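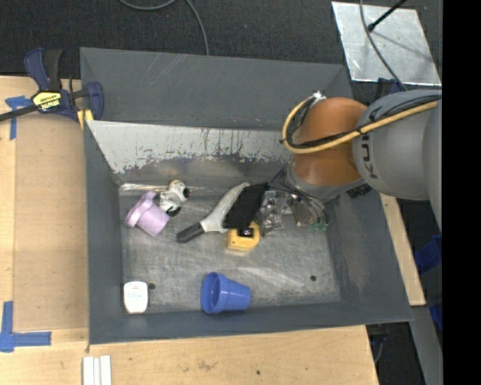 August, bin cell, mostly maintenance

Came in to find the KUKA parked where Saqib left it, with a note on the keyboard that just said "hose??". So that was my morning!

**Cable dress.** The yellow line that loops up around the orange joint has been bothering me for a while. When the wrist goes to the far left corner at a steep angle the loop pulls tight, and when it comes back to the right it flops out and I swear it's looking for something to catch on. I gave it a bit more slack and redid the ties on the thin black cables (they'd crept toward the wrist again, same as last time). Jogged the arm to all four corners at 2 percent, then up to 100 with nothing in the gripper. The loop stays off the bin wall now. Left corner is still tighter than I'd like, but it isn't rubbing.

Joana, if you re-tie anything, please leave the tails long and tell me. I cut two short today and regretted it immediately.

**Bin position.** Clamp was a hair loose at the back left corner. I backed it off, pushed the bin up to the blue tape, and snugged it down again with the yellow pad sitting flat against the wall. The tape is only good enough to get you close, so after that I re-ran the touch-off, first on the rim and then on the two little holes in the floor. Old offset was in the file as 136, and I kept a copy in case I've made things worse.

Please don't lean on that corner when you reach over to reset objects. I know, I do it too.

**Back wall.** The scraped strip where the slope comes down into the bin is getting uglier. Filipa asked whether we should have it recoated. I'd say leave it for now, the arm doesn't care, but I did run a rag along the edge to see if anything would snag and one spot near the middle did. Took it down with a bit of emery. Vacuumed after.

**Objects.** Kept the usual mess for the check run: blue cup, the purple thing, the toy dog, the curved brush, the clear crinkly stuff that the depth camera hates. The brush is my favorite test at the moment because the pad comes down across it at such an awkward angle, and if the wrist is off at all you find out fast.

**Check run.** Started from pick 424 in the log so the numbering carries on from Monique's batch. First few went fine. Then one protective stop, on the approach to the near wall, and I think that's my new touch-off being slightly low. Raised the floor limit a touch and it hasn't stopped since, but I only gave it until lunch.

Still to do:

- proper clip for the hose (Skivby had one on their list, ask Sofia if she ever ordered it)
- look at the pad for wear, with the arm parked and power off
- move the gray cable behind the bin so I stop kicking it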